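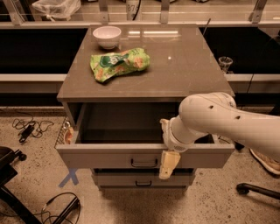

Drawer cell, setup and upkeep meeting
26 July 2026

Present: Hatice Karabulut (chair), Ozan Öztürkmen, Montserrat Pacheco, İlker Ekinci (notes)
Apologies: Zübeyde Altıntaş

1. Notes from last time
Agreed as written, except that the spare wrist cable came from Tremar and Jakubowski only quoted for it. Ozan has corrected the parts list.

2. Arm and gripper
Ozan went over the fingers after cycle 1085 and was delighted with how little wear he found (he brought the old pair along so we could all compare!). The new ones close evenly and he wants to leave them on. Two points from the discussion:
The approach to the drawer front is still taught a touch low. Montserrat would like one finger inside the panel and one outside before any force goes on, and everyone liked that. She will re-teach the point and save it under a new name, so we can go back to the old one if we have to.
Closing force stays where it is. İlker asked about raising it for the heavier drawers and Hatice said to wait until the re-teach is done. Changing both together would leave us guessing.

3. Cabinet position
The blue tape X on the floor stays as our reference. Ozan checks the cabinet against it before each session and again after anyone has swept. He showed us his method with a steel rule and a square, which takes no time at all and is lovely to watch. He'll write it up for the cell binder.
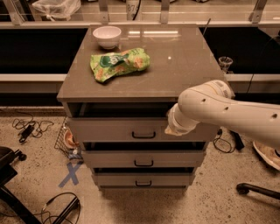

Montserrat reported that handle height came out well on her last check with the Clolus gauge. Zübeyde sent a note asking that the bowl and the green snack bag stay on top of the cabinet during setup, as she wants the same objects there for the whole series. Agreed.

4. Cables
Long talk on this one. The black cables on the floor beside the cabinet need a proper route, and so does the power adapter. İlker has a length of Tralis floor channel and is very keen to fit it. Hatice asked for it to run well clear of the tape mark. Chairs to be rolled back before the arm is powered up.

5. Maintenance interval
Joint inspection moves to every 200 cycles until September, then we look at it again. Ozan thinks we could go longer, and the log so far is really encouraging. Counter stood at 2059 this morning.

6. Actions
Montserrat: re-teach the drawer approach, slow run of 20 cycles afterward
Ozan: alignment method into the binder, old fingers bagged and labeled
İlker: floor channel, tell Hatice before drilling anything
Hatice: reply to Zübeyde, order wrist seals

7. Any other business
Montserrat asked for a second teach pendant holder near the door. Hatice will see what's in the storeroom.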